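27/11/2020 - draft 2, ch. 7 opener. Murali to check spelling before it goes to layout.

# Chapter 7: Small Things, Small Drawers

**In this chapter**

- sorting before storing
- choosing an organizer for a desk or tabletop
- open sections vs. closed drawers
- keeping it going past the first week

**Words to know:** divider, footprint, category, overflow, home (for an object)

Paper clips. Spare keys. The one good eraser. Every household has a pile like this and most of them live in a bowl. Chapter 6 dealt with big stuff, closets and shelves, where you can stand back and see what you've got. Small stuff is harder. It slides under things, it gets scooped up with the mail, and you end up buying more tape when there's already tape.

Start with the Flollcombe case. Malathi Marar ran a one-room sewing repair business out of her flat on the Flollcombe road and emptied her work desk for us. 107 loose items. She'd have guessed 47. Of those, 14 turned out to be duplicates she had bought becuase she couldn't find the first one. Mostly seam rippers and chalk.

Her fix was cheap. Clear the desk completely, wipe it down, put back one organizer, then sort into it. No new desk, no labels at first. We'll come back to her numbers in Section 7.3.

Clearing first matters. If you sort around a mess you sort the mess. A plain, pale surface is best, a board or an old sheet will do, and small dark items show up well against it. Put the organizer toward the back, leave the middle free for working. 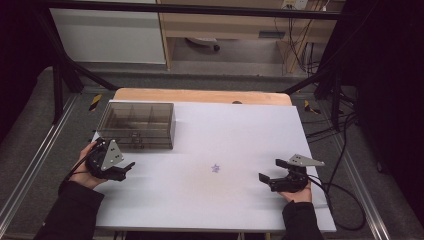
Next, the container itself. For desks we like the low kind with partitions on top and a small drawer or two in front. See-through or smoky plastic, either is fine. You can tell at a glance whether a section is full, and full is the signal to stop adding. Solid colours look tidier but hide things, and hidden things get bought twice (see Malathi's seam rippers).

**Top sections:** items you reach for every day. Pens, scissors, glue stick. Tall things at the back.

**Drawers:** items that roll, spill or tangle. Pins, elastics, batteries. One category per drawer, even if it looks half empty. A half-empty drawer is good, leave it.

**Overflow:** anything that doesn't fit goes in a box somewhere else, not beside the organizer. Beside the organizer is how the pile comes back.

Check the footprint before you buy. Measure the desk, then measure the space you need for your elbows, then see what's left over. Students skip this every year and end up with a unit that eats half the table. Also pull the drawers right out once, in the store if they let you. Cheap ones stick, and a drawer that sticks dosen't get used.

**Before you read on**

Pick one surface at home. Desk, night table, kitchen counter. Write down what you think is on it, then take everything off and make a second list. Bring both to class. Keep them too, you'll need them for the 7 day log in Section 7.2.

## 7.1 Sorting before storing

Three piles to begin with: use, keep, go. Don't touch the organizer yet.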